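RTL 214 Store Operations
Unit 6 handout: Shelf space, facing and stock rotation
Instructor: Chelsea Cheetham

Read this before the January lab session. Bring a calculator and the blank shelf plan from Unit 5.

1. What shelf space costs

A store pays for its floor whether the goods on it sell or not. Rent, light, heat and wages are spread over every foot of shelf. A product that sits still is using space that another product could have paid for. Most of this unit follows from that one idea.

Shelf space is measured two ways. Linear feet is the length of shelf edge a product takes up. A product two bottles wide takes up the width of two bottles, however many stand behind them. Cubic space counts depth and height as well. Buyers tend to talk in linear feet and stockrooms in cubic space, and the two groups do not always notice they are using different measures.

2. Facings

A facing is one unit of a product visible at the front edge of the shelf. Three units side by side make three facings. Units behind them add to the holding quantity but not to the facings.

More facings usually mean more sales, but the gain shrinks quickly. Going from one facing to two often makes a clear difference for a slow product that shoppers were missing. Going from five to six rarely does. When you plan a shelf, give the first extra facing to the product most likely to run out between fills, then look at margin.

Holding quantity should cover the sales expected between two fills plus a small reserve. If the Zuleck store fills its household aisle once a day, the shelf must hold a full day of sales for every line in it. If it fills twice a day it can hold less of each and carry more lines. This is why the fill schedule has to be settled before the plan is drawn. Students often do it the other way round and then have to start over. 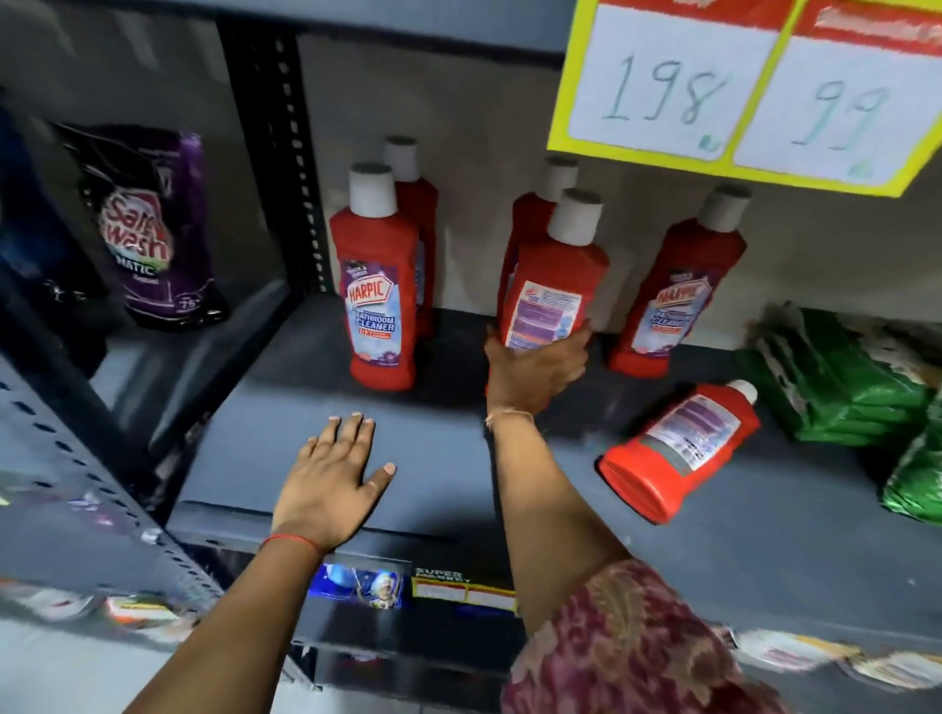 3. Pulling forward

Pulling forward (also called facing up, fronting or zoning) means moving stock from the back of the shelf to the front edge so that the shelf looks full. It adds no stock. It makes the stock you have easier to see and reach.

The usual method:

Start at the top left of the bay and work across, then down.
Bring units to the front edge in straight lines, labels out.
If a line has fewer units than facings, fill the facings one deep before building a second row.
Leave the gap where a product is sold out. Do not spread the neighbor into it.
Check the shelf ticket against the product as you go.

The fourth step causes the most arguments. A gap looks bad, and the temptation to cover it is strong, especially before a manager's walk. But a covered gap hides an out-of-stock from the person who places the order. In the Surkari exercise you did last term, most of the missed reorders were lines where the space had been closed up by hand.

4. Rotation

Rotation means older stock sells first. With food the reason is plain. With household goods the dates are longer or not printed at all, and rotation gets skipped. It still matters. Labels fade, caps collect dust, and suppliers change their packaging, so that old and new designs end up mixed in one row and shoppers take them for different products.

To rotate, move the units on the shelf forward, put the new units behind, and check that the front row is the oldest. On a deep shelf it is quicker to work one column at a time. On a shallow one, clear the whole line into the cart, wipe the shelf, and refill.

Gravity-fed and spring-loaded shelves are loaded from the back or pushed back from the front, depending on the type. We will not cover them until Unit 8.

5. Blocking by brand or by use

A brand block keeps all of one maker's products together. A use block puts all products for one job together, whoever makes them. Brand blocks are easy to fill and look tidy from a distance. Use blocks help a shopper who is comparing prices for the same job — most shoppers in this aisle, in my experience.

Many stores mix the two: use blocks across the aisle, with each brand grouped inside its block. The Fothergill plan in your reading packet is laid out this way.

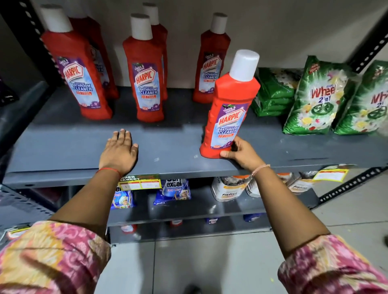

Fig. 6.2 Bathroom cleaner grouped by brand on a gray shelf.

6. Worked example: sales per facing

The Kidano store sells three sizes of dish soap. Figures are units sold over one period.

Small: 479 units, 4 facings
Medium: 529 units, 2 facings
Large: 200 units, 2 facings

Divide units by facings.

Small: 479 / 4 = 119.75
Medium: 529 / 2 = 264.5
Large: 200 / 2 = 100

The medium size is working much harder per facing than the other two. Moving one facing from small to medium gives three facings each. If sales stayed the same, small would rise to 159.67 per facing and medium would fall to 176.33, which is a closer match.

Two cautions. Sales will probably not stay the same, and units are not profit. Repeat the sum using margin per unit before you change a real plan. Check case sizes too, as the new space for a line should hold at least one full case.

7. To hand in

a. Redraw your Unit 5 plan with facings marked for every line.
b. A store sells 569 units of a product over the period from 3 facings. Find the sales per facing and say what else you would want to know before adding a fourth.
c. In one paragraph, explain to a new stocker why a gap should be left open.

Work is due at the start of lab. Please staple the pages.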